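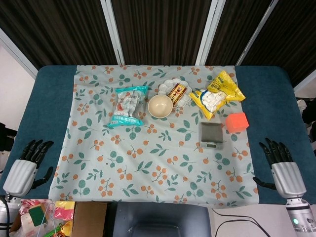
Every December my brother-in-law asks when I'm getting him a robot that clears the table. I write about automation for a living, so he feels entitled to a date. This year I'm telling him the truth. The snacks are going to win for a while yet.

Take the bags. A person picks up a half-crumpled bag of puffy white things without a thought, and if it slides, the fingers tighten before the brain gets involved. A machine has to decide where the bag ends and the air inside it begins. Then there's the see-through window, which to a lot of vision software is either plastic or whatever is behind the plastic, depending on its mood. Squeeze too little and the bag stays on the table. Squeeze too much and you've invented a crumb cannon.

I'd trust a decent pair of black robot fingers with the little beige bowl. Bowls are polite. They have a rim, they hold their shape, they don't care which way you turn them. The flower-edged plate is harder, being flat and close to the cloth, and it has a packet lying across it and the bowl sitting over its edge. So which goes first? My nephew is 4 and he'd get that right, although he'd eat the packet.

And then the tablecloth. Wrinkles! I spent most of October reading test reports from a small outfit called Damum, who ran 400 attempts at putting things away on a bare table and were pretty pleased. Then they added a cloth and got through 52 tries before going back to the bare table. Pull a plate sideways on fabric and everything else comes along for the ride. I do this myself at Thanksgiving.

The kitchen scale I'm undecided about. Shiny platform, so the reflections are a pain, but it's a nice solid lump with square sides. The soft-looking orange-red cube I'd give to the robot on day one, to build confidence.

I still think shop floors get there first. The packing line at Zurkside moves the same carton in the same direction all shift and nobody puts a doily under it. A kitchen is a different job every evening. Someone quoted me around $3,000 for a secondhand arm last month, just the arm, no hand on the end of it. For that money I can go on clearing my own table and complaining about it, and my brother-in-law can carry his own plate.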